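Selling your car yourself: a few things I've picked up

I sold our old estate in February and did nearly everything wrong the first time, then most of it right the second time (same car, different advert). I'd had it for years and assumed it would sell itself. It didn't. So if you've got a car on the drive and a weekend free, have a read before you put the advert up.

Start with the inside, not the paint. I spent a whole morning polishing the bonnet and the first chap who came round opened the driver's door, sniffed, and went home. Take everything out, and I mean everything, down to the parking tickets in the door pockets and whatever has rolled under the seats. Hoover with the seats pushed right forward, then again with them right back. For the smell I left a bowl of bicarb in the footwell overnight, windows shut, two nights running. Don't hang up one of those pine trees! Buyers think you're hiding something, and the tree smells worse than the dog did.

For the plastics, mix a small squirt of washing-up liquid into a jug of warm water and wipe with a cloth you've wrung out hard. Skip the shiny dashboard spray. It goes greasy, it shows every fingerprint and the steering wheel ends up slippery.

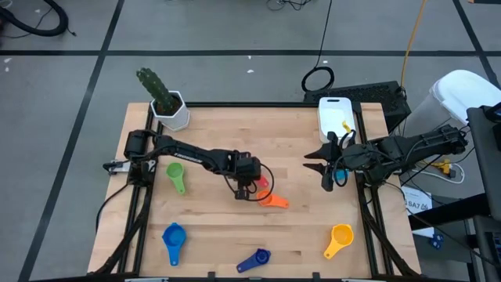
Glass comes last, when all the other muck has stopped flying about. Wipe the inside of the windscreen up and down and the outside side to side, and then any smear left behind tells you which side it's on. My neighbour Ravindran Varma taught me that one and I've done the kitchen windows the same way ever since.

Now the paperwork. Get every receipt you can find into one folder, newest at the front. I found a bill for 641 pounds for a clutch that I'd forgotten all about, and the woman who bought the car read it twice and visibly cheered up. If a garage did the work, ring and ask whether they can print you a copy of anything you've lost. Mine was Nesham, up by the roundabout, and they had the lot on the computer and didn't charge me a penny.

Photos next. Park somewhere plain, early or late in the day, and walk all the way round the car taking more than you need. Do photograph the scratches. My first advert left out the dent in the back door and I had three people stand in my drive looking at it in silence, which is a long ten minutes. The second advert had the dent in close-up and it never came up again.

Pricing I found the hardest. I looked up cars of the same age and mileage, crossed off the silliest ones at either end, and went slightly above the middle so there was room to come down. Decide your lowest figure before anyone visits and write it on a bit of paper indoors. I had an offer of 984 pounds from a very charming man before he'd even turned the engine on, and without that bit of paper I might have taken it.
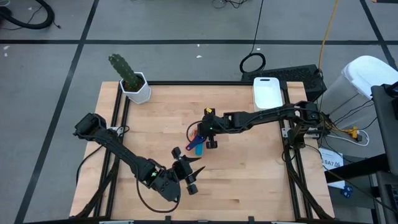 On the test drive, look at their licence and check they're insured to drive it, then go along in the passenger seat and try not to talk. I'm dreadful at this. Jae-hoon Myung, who used to sell cars for a living, told me I'd chatted one buyer clean out of a sale, and I expect he's right. Keep the keys in your own pocket until you set off.

When it comes to the money, wait until it shows in your account before you hand anything over. Ring your bank if you're not sure. A proper buyer won't mind having a cup of tea while you check. Then write out two receipts with the date, mileage and price, both of you sign both, and tell the licensing people the same day that the car's gone.

Oh, and check the boot one last time. I had to ring the buyer on the Monday and ask for my wellies back.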